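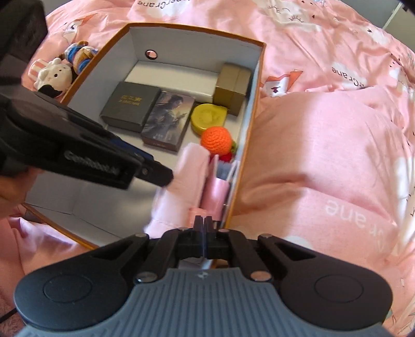

Marion Cairns meinte gleich, in so einen Karton gehöre das Schwere nach unten und das Weiche obendrauf, sonst könne man sich das Sortieren auch sparen. Stimmt schon. Mach ich beim nächsten mal. Erstmal musste alles rein, und zwar schnell.

Kleinkram-Umzug, Teil 2

Kurz zur Erklärung für alle, die Teil 1 nicht gelesen haben: Zimmer wird geräumt, neues Zimmer ist kleiner, 53 km weiter. Möbel gehen extra. Auf dieser Seite nur der Kleinkram, also Dosen, Schachteln, Gehäkeltes, Plüsch. Bin noch lange nicht fertig, Text deshalb in Stichworten.

Der Karton auf dem Bett
Weiß innen, rundes Loch in der Wand, reicht als Griff nicht wirklich. Steht auf der rosa Bettwäsche mit den Wolken und Tierchen, weil am Boden kein Platz mehr war. Bettwäsche kommt als allerletztes dran, drauf schlafen muss ich ja noch.

Schachteln
Die dunkelgraue mit den goldenen chinesischen Schriftzeichen. Bleibt zu, bleibt bei mir. Daneben die mit der gemalten Figur auf dem Deckel, Waffe in der Hand, viel Blau und Lila. Verkauf ich nicht, bitte nicht mehr fragen! Der khaki-goldene Würfel steht in der Ecke gut, da wackelt nix.

Gelbe Dose
Rund, geprägter Deckel. Solche Dosen kann ich nicht wegwerfen. Knöpfe, Haargummis, irgendwas passt immer rein.

Gehäkeltes
Die kleine orange Frucht mit grünem Blatt. Tincuța Dobre häkelt sowas abends nebenher, ich krieg nicht mal eine grade Luftmaschenkette hin. Kommt im neuen Zimmer ans Fenster.

Rosa Zeug
Etwas Stoff, blassrosa, einfach reingestopft. Dazu das glänzende rosa Päckchen. Beides leicht, also Füllmaterial für die Lücken. Spart Zeitungspapier.

Plüsch
Noch draussen. Der Weiße mit dem rosa-weiß gestreiften Hut darf oben drauf, wenn der Rest sitzt. Der zweite auch. Quetschen kommt nicht in Frage.

Was noch fehlt
Regal überm Schreibtisch. Ladekabel (eigene Tüte, beschriften!!). Die Postkarten aus dem Juli, die liegen überall verstreut. Relu Avram leiht mir seine Sackkarre, trägt bis 80 Kilo, für meinen Krempel mehr als genug. Klebeband ist fast alle, der dicke Filzstift sowieso.

Teil 3 dann mit dem Regal. Wer noch kleine stabile Kartons übrig hat, bitte melden, Abholung geht abends.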